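Hello, and thank you for stopping by. This is the card for **Plarnwood**, a collection of pictures and notes on how small household things get gathered up off the floor and put into baskets. It has grown well past what we first had in mind, so please read this page through before you download anything, as there are a few habits of ours that will otherwise puzzle you.

## What the collection is about

Most writing on tidying is concerned with cupboards and drawers, and with where things ought to live for good. We were more taken with the stage before that, when the things from a room are lifted together into one container so the floor can be used again. Every home we know has a basket like this. It gets filled in a hurry and sorted (if it is lucky) at the weekend, and what lands in it is a lovely muddle of sewing bits, toys, kitchen oddments and things without a proper name.

## What you get

- 2994 pictures of baskets, tubs and trays in use, sorted by room
- a notes file, `notes.md`, with one short entry for each tidying session
- a word list, `things.csv`, giving the name we settled on for each kind of object
- 2 sample folders, `grisance` and `flekau`, for anyone who would like a look before fetching the whole lot

The sample folders hold 50 pictures each. They are named after the two flats where we did most of our early work, and we never got round to choosing anything more sensible.

## How a session goes

We spread a mixed lot of things over the floor, usually on foam tiles, as they are kind to the knees and to anything that gets dropped. The basket goes down next to them and is filled one item at a time. Heavy or flat pieces ought to go in first, though we don't insist, and you will find plenty of sessions where a great lump of something has ended up on top. Once the floor is clear, the basket is moved to a shelf or a table and the notes are written up the same afternoon, while we still remember what we muddled.

Ibsa Bogale chose most of the objects and has a fondness for round ones, so do expect a good many lids, discs and reels. Margareta Surdu wrote the word list and has gone over it more times than she would care to admit.

## Naming things

We use plain words. If we can't agree on what a thing is for, we name it by its colour and shape and leave it there. You will meet entries such as "white cup shape on short base" and "green disc with button", and these are deliberate. Please don't swap them for a guess when you send in corrections! If you own the very same object and know what it is, open an issue and tell us, and we'll gladly change the entry for everyone.

Baskets are named by colour and wall, so "cream, perforated" or "grey, solid". Handles are only mentioned if they have an opening you can put something through. 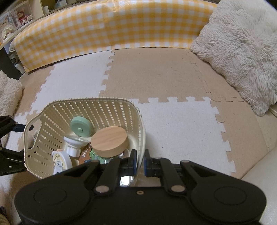 *Basket, cream, perforated, on foam tiles. Inside: green disc with button, round wooden block, white cup shape on short base, tape-measure-like item with yellow dots.*

## Known gaps

The kitchen folder is thin compared with the others, and 400 of the bedroom pictures still have only a room name and no list of contents. We hope to finish those in May. Fabric is poorly covered too: once a scarf goes in it hides everything beneath it, and we list only what can be made out, so a short list doesn't always mean an empty basket.

## Using it and getting in touch

You're welcome to use the pictures and notes for teaching, study or your own projects, with a line of credit to Plarnwood. The Moldovan translation of the word list is half done and lives in its own branch; help with it would be very welcome indeed. Corrections are best sent as issues, one object to an issue, with the file name in the title.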